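Pre-purchase checklist, kitchen arm, September round

I went through the list again this morning with my coffee and added comments where I had any. Items marked OPEN need an answer before I sign the order form.

1. Reach to the counter: OK. The sim runs put the gripper right at the front edge, so I'm happy to stay with one arm and skip the rail.

2. Clearance under the upper cabinets: OPEN. I want Zapata to send us the real cabinet heights, please!! The model is only as good as the numbers we feed it.

3. Appliances on the counter: OK for now. Toaster oven and coffee machine are both in the Pilden kitchen model, and I'd like to keep both in the budget.
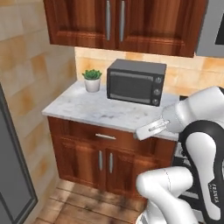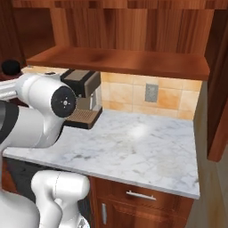 4. Handles: OPEN. Long bar pulls are what we've modeled. If the test kitchen ends up with round knobs we'll need different fingers (Zevel quoted 1412 dollars for a set of 4, ouch).

5. Spare parts: OK. I put in 2 spare cables and left out the second controller. We can argue about that one later.

6. Mounting and floor load: OPEN. I still haven't heard back from Faken about the base plate, and I've asked twice. No plate drawing, no deposit.

7. Emergency stop: FAIL on paper. The quote lists one button and I want two, one by the door and one at the desk. Cheap fix, just get it in writing.

8. Service plan: OK, but read the small print with me. The first year is covered and after that travel is extra, so I moved a bit of money over from the furniture line.

Still to do: chase items 2, 4 and 6, then send me the new total.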